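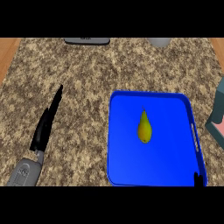 The pear on its blue tray in the simulated kitchen, with one gripper finger showing at the lower right.

Workshop Talk | Grippers & Arms

The pear is the one they all complain about. "It's the neck," says the engineer who runs the gripper comparison at Jirum. "Close on the round end and you're fine, nearly any finger will do. Close a bit too high and the thing swings round on you like a door."

We are talking in the small office where she and two colleagues have spent most of the spring putting one gripper after another through the same set of kitchen jobs, nearly all of it in simulation. Her screen is full of granite and fruit, and she keeps breaking off to show me another run. It is hard not to get drawn in.

The comparison started in March with a simple quarrel. Jirum had two sets of fingers to choose from for its two-armed bench: the slim, stiff Plekavar pair, and a softer, wider pair from Dudás. Half the team had already made up their minds for each. "So we stopped arguing and wrote down 50 tasks," she says. "Then somebody added nine more, because people can't help themselves. So it's 59, and we're sticking at 59."

Every task is run many times over with small changes to where things sit and how the light falls. When we spoke the tally stood at 2,545 runs, and she was delighted with it. "On the real bench I'd have been picking squashed pears off the floor until Christmas. In the simulator I press a key and the fruit is back."

And the results? The Dudás fingers do well with anything round. They spread the load and forgive a poor approach, and on the pear they let the arm come in a good way off centre and still lift cleanly. The Plekavar pair win on flat things. "A knife lying on a worktop is horrid for a fat finger," she says. "You've got a thin blade and a handle that's chunky enough to hold, but you need to get down beside it without knocking it. The slim ones just slip in. I could watch that all day!"

Trays were the surprise. She had expected both pairs to manage a raised rim without trouble, but the wide fingers kept touching down on the rim before they had closed. The fix was in the controller, and she is clearly proud of it. They had been using a plain position controller, which drove the fingers to a set point whatever they met on the way. Changing to Nement, which lets the arm give a little on contact, rescued most of the failed tray lifts in an afternoon – with the same fingers and the same camera.

"That rather spoiled our quarrel," she admits. "We'd been blaming the rubber for something the software was doing."

The camera has had its own share of attention. From the view they use now, a gripper is often only a fingertip at the bottom of the picture, and she would like to try one higher up. A colleague disagrees, and says the close view shows the fruit better. They have set aside 900 runs to settle it.

I ask how much of this she trusts away from the screen. She thinks about that for a while. Friction is the weak spot, she says, and fruit skin especially. "A real pear is a bit waxy, or it's bruised, or it's gone soft on one side. Ours is always the same pear. I believe the order we've put the grippers in. I wouldn't bet my lunch on the exact scores."

The real bench gets its turn next, beginning with the tray jobs and both sets of fingers. She has already bought the pears.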